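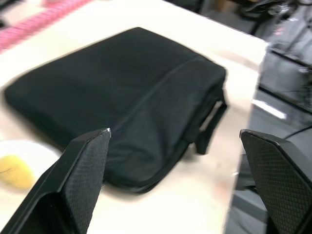 I've had the Plosby two-finger gripper on my arm since October, and I put off writing this review because for a good while I wasn't sure whether I was going to recommend it or mail it back with a strongly worded letter. I've landed somewhere in the middle, a bit nearer to recommending, and I'd like to tell you how I got there because the trouble I had is the kind that could hurt somebody's hand.

Some background first, and forgive me, I do ramble. I run a small bench in Skekalcombe where I teach an arm to do household chores: tidying, packing up, clearing a table, that sort of thing. My old gripper was a hand-me-down with flat rubber faces, and it dropped anything made of cloth. A friend of mine, Vy Trình, had been using the Plosby for months and kept telling me to just buy one already, so I did. It came from Stasia, who packed it beautifully (real foam! labeled bags for the screws!), and I had it bolted on before supper.

## The good part

The pads are wonderful. They're black, with a fine crosshatch texture, and they hold fabric better than anything I've tried. I do a lot of my practice on a padded black case, the soft laptop-sleeve sort with a carrying handle, and that is a mean thing to ask a gripper to pick up off a smooth white table. It lies flat, there's very little edge to get hold of, and the middle bunches up when you push on it. The old rubber faces skated right across it. With the Plosby I can come in low at the edge, close gently, and up it comes, most days on the first try.

I also like the shape of the fingers. They narrow toward the tips, so you can get one under a hem or through a strap without bulldozing everything else on the table. Setup took me one evening, and that included a phone call from my sister.

## The bad part

So, the fault. In the second week I had the arm lifting the case by its handle and carrying it across the table. Partway over I hit stop, the way I'd done plenty of times, and the arm stopped just fine. The fingers did not. They kept right on closing, all the way, with the strap pinched between them, and then they stayed shut. I pressed open. Nothing. I pressed it again, because of course I did, and then I did the silly thing and reached in with my left hand to work the strap loose.

You can guess. The fingers opened wide on their own and snapped shut again, and caught the tip of my middle finger. It wasn't a bad injury, thank goodness, just a blood blister and a fair amount of language, but those pads grip skin every bit as well as they grip cloth. I ended up pulling the plug to get free, and I had to reach behind me to do it, which should tell you something about how I'd laid out my bench.

Once I'd calmed down and had some tea I went through the log. Error 807, over and over. The little booklet lists it as "command held" and leaves it at that. Vy had never seen it. I wrote to support and a very patient person named Rastogi answered the next morning, and we went back and forth for a few days. The gist is that the gripper keeps its own short list of orders, separate from the arm's. When you stop the arm, the gripper on my version of the software (2, the one it shipped with) doesn't clear that list. It finishes what it was told, and if it meets something soft that it can't quite settle on, it holds everything you send afterward and then plays it all back at once when it gets loose. All my impatient button pressing had been saved up for me.

I wish that had been on the front page of the booklet in large red letters. A stop button ought to stop the whole works, and I told them so, politely.

## How it's been since the fix

Rastogi sent me an update that empties the list whenever the arm is stopped. I didn't feel like trusting it with my fingers, so I set up the same handle lift and stopped it partway on purpose, 16 times over two evenings. The fingers froze in place every time. I've seen 807 once more since then, on a dish towel, and that time the gripper simply sat there and waited for me to reset it.

I also changed a few things on my own account, and I'd ask you to do the same if you buy one:

- Put the power switch where you can hit it with your elbow. Mine is now screwed to the front leg of the table.
- Turn the closing force down before you work with straps or handles. The factory setting is far too strong for cloth.
- If the fingers don't open the first time, don't press again. Cut the power and wait for the light on the base to go out.
- Never, ever reach between the fingers while it's live, even if it's been sitting still for ages.

## Odds and ends

The pads are rated for 1,000 hours and I'm nowhere near that, so I can't tell you if it's true. The fingers themselves are glossy on the outside and show every smudge, if that sort of thing bothers you. The cable that comes in the box is too short for my arm and I had to buy a longer one, a small gripe, but at this price they could have thrown in another foot of wire.

Would I buy it again? Yes, with the update already on it. Ask the seller which software it ships with before you pay, and if they can't tell you, install the new one before you attach the fingers. I'm giving it four stars for the grip and taking one back for the blister, so call it three. My fingernail is growing out nicely, thanks to everyone who asked.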